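4.3 Checking the wrist view in the simulator

Complete this section before loading a task file. The Yeon gripper must already be attached to the arm model (section 4.2).

1. Open Tison and select Room Scenes from the start panel.

2. Choose a scene that has at least one window. Windows give a clear colour edge against plain walls and make a tilted view easier to recognize.

3. Set the view source to Wrist. The default is Overhead.

4. Enter 200 in the Render Limit field. Lower values may drop frames on older computers.

CAUTION: Do not connect a physical arm while the simulator is running. Joint commands are sent to every active port.

5. Set Finger Opening to Wide and press Apply. Both fingers should be visible with a gap between them, and the palm should fill the lower part of the view. 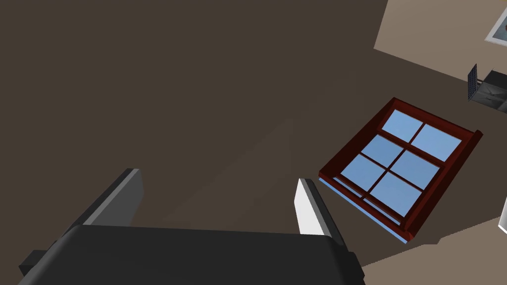 6. If either finger is missing, open Mount Offset, press Reset and repeat step 5.

7. Save the view under a new name. Names are limited to 23 characters.

Note: A tilted room is normal in the wrist view. The horizon follows the gripper and cannot be locked in this release.

If error 47 appears on saving, the scene folder is read-only. Change the folder permissions and save again.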